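Drokano「Ukell」限定アナログ盤(2枚組・180g重量盤)

4年ぶりのサードアルバム、ようやくアナログ化です。CDを買った人にも配信で聴き倒した人にも、もう一度財布を開いていただくための盤。ボーカルのSânziana Nistorいわく「前作より静かで、前作よりうるさい」。聴けばだいたい意味は分かります。だいたい、ですが。

品番:HRJ-442
レーベル:Harju
収録:全11曲+アナログ限定1曲
付属品:歌詞カード(32ページ)、ダウンロードコード
在庫:100枚以上

A面は短い曲が続き、油断しているとすぐ裏返す時間になります。B面の「Nisix」は9分あり、そのうち最初の2分はほぼオルガンの持続音です。針飛びではありませんので、お問い合わせの前にもう少しだけお待ちください。C面からはドラムのRuxandra Dinuが本気を出します。A面で出してくれてもよかったのですが。

限定曲はD面の最後、ライブでは毎回「次で最後の曲です」のあとに演奏される例の曲のスタジオ版です。ライブではこのあとさらに3曲やりますが、盤はここで終わります。

ジャケットは見開き仕様。背文字がたいへん細いので、棚に入れると見つからなくなります。薄いグレーの地に白い文字という配色も、捜索の助けにはなりません。
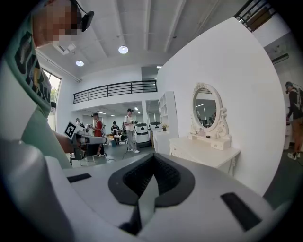

お手持ちのプレーヤーが33回転専用の場合はご注意を。本作は45回転です。33回転でもかかりますが、Nistorの声が親戚のおじさんのようになります。それはそれで味がある、という感想も一件いただきました。

帯は日本語表記入り。折れやすいので交換対応はいたしかねます。日曜日は発送をお休みしています。ポスター特典は終了しました。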